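Usamos cookies propias y de terceros para mejorar tu experiencia. Aceptar | Configurar | Rechazar

Toallas que rascan y huelen: qué trucos funcionan y cuáles son cuento

14 de diciembre de 2025
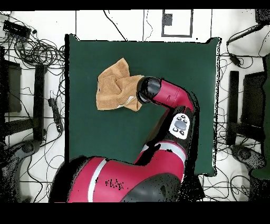 Cada invierno vuelve la misma consulta al buzón de Curnine: las toallas salen del tendedero tiesas como bacalao y alguien ha leído en algún sitio que se arreglan con vinagre. O con bicarbonato. O con las dos cosas a la vez, que es la receta favorita de quien no se acuerda de la química del instituto. Llevo años probando estos remedios en mi propia lavadora y desconfío de casi todos. La mayor parte de las toallas ásperas que me han pasado por las manos tenían un problema mucho más aburrido: demasiado detergente, tambor demasiado lleno y, después, horas hechas un gurruño, como la toalla marrón claro de la foto, que con esos pliegues no se seca bien por dentro en ninguna casa que yo conozca. Antes de comprar nada, conviene mirar esas tres cosas.

El vinagre en el cajetín

Algo hace, no voy a negarlo. En zonas de agua dura, medio vaso de vinagre blanco en el aclarado ayuda a soltar parte de la cal que se queda en el rizo. Lo que no hace es «devolver la esponjosidad original», frase que he visto copiada palabra por palabra en una docena de páginas. Si el rizo está gastado, está gastado. Tampoco es buena idea usarlo en cada lavado, porque a algunas gomas de lavadora no les sienta bien la acidez continuada y hay fabricantes que lo desaconsejan en el manual. Yo lo pongo de tarde en tarde y siempre sin suavizante. Y, por favor, nunca en el mismo lavado que la lejía: la mezcla desprende gas cloro.

El bicarbonato mezclado con vinagre

La espuma es muy vistosa y no sirve para nada más. El uno neutraliza al otro y lo que queda es, en esencia, agua con un poco de sal. Quien quiera usar bicarbonato, que lo eche con el detergente y se olvide del vinagre ese día. Para el olor a humedad he notado una mejora pequeña. Para la aspereza, ninguna.

El suavizante

Aquí casi todo el mundo se enfada conmigo. El suavizante deja una película sobre la fibra y esa película es la que notamos como suavidad; es también la que hace que la toalla empuje el agua por la espalda en lugar de recogerla. Si una toalla nueva no seca, lávela dos veces sin suavizante antes de devolverla a la tienda. A mí me ha pasado con un juego que daba por perdido.

Las bolas de secadora

Compré un paquete de las de lana, marca Vidmar, y otro de las de plástico con pinchos. Las de lana separan algo las piezas y el rizo sale más levantado. Las de plástico hacen un ruido insoportable y no les vi otra virtud. En cuanto al ahorro de tiempo que promete la caja, no lo he encontrado por ninguna parte. Las pelotas de tenis hacen lo mismo que las de lana, aunque conviene meterlas en un calcetín viejo si las toallas son claras.

Los gramos de la etiqueta

Otro terreno abonado para el cuento. El gramaje dice cuánto pesa el tejido por metro cuadrado, y con 500 gramos una familia normal va servida. A partir de ahí se paga tacto de hotel y se gana tiempo de secado, que en un piso sin terraza es justo lo que sobra. Las toallas muy gruesas son las que antes huelen, y después llega la gente preguntando por el vinagre.

Lo que sí hago en casa

- La mitad del detergente que marca el tapón. El tapón lo diseña quien vende el detergente.
- Tambor a dos tercios, toallas solas, sin vaqueros ni nada con cremallera, que engancha el rizo.
- Sesenta grados de vez en cuando, si la etiqueta lo permite. El olor agrio suele marcharse con eso.
- Al sacarlas, una sacudida fuerte por cada extremo antes de tender. Es gratis y se nota más que cualquier producto de los que he probado.
- Tender extendidas, de una sola capa. Dobladas por la mitad tardan bastante más.
- Dejar la puerta de la lavadora abierta y el cajetín fuera hasta el día siguiente.

¿Y los productos «renovadores»?

En noviembre probé el Fornis en polvo, que promete fibras «como el primer día». Seguí las instrucciones, remojo incluido, con dos toallas de la misma edad, y lavé otras dos solo con agua caliente. Las puse en el mismo montón y al cabo de una semana no supe distinguirlas por el tacto. Puede que con agua más dura que la mía la diferencia sea otra; yo, con lo que tengo en casa, no lo repetiré.

Cuándo rendirse

Si al trasluz se ve la trama, si los bordes se deshacen o si el olor regresa en cuanto la toalla se moja, ya no hay remedio casero que valga. Córtela en cuatro y tendrá trapos para una temporada. El rizo viejo va muy bien para los cristales del coche y para las patas del perro, y bastante mal para las copas, donde deja pelusa. No hace falta rematar los bordes a máquina, por mucho que insistan los blogs de costura; con unas tijeras de zigzag aguantan lo suficiente.

Me preguntan también por el truco de congelar las toallas para quitarles el olor. Metí una en una bolsa, la dejé toda la noche en el congelador y por la mañana olía a toalla húmeda y un poco a guisantes. El frío doméstico deja dormidas a muchas bacterias, que se despiertan tan frescas en cuanto la toalla vuelve al baño.

Queda pendiente el asunto de las tiras reactivas para medir la dureza del agua. Tengo un juego a medio usar y los resultados no coinciden ni entre dos tiras del mismo sobre, de modo que prefiero esperar antes de recomendar ninguna.

Artículos relacionados

Juntas de lavadora con moho: qué limpiar y qué cambiar
¿Merece la pena un deshumidificador para tender dentro?
Manchas de óxido en ropa blanca
Limón en el lavavajillas, otro clásico que no convence
Cómo leer una etiqueta de lavado sin gafas

© 2025 Curnine, trucos de casa | Contacto | Aviso legal | Volver arriba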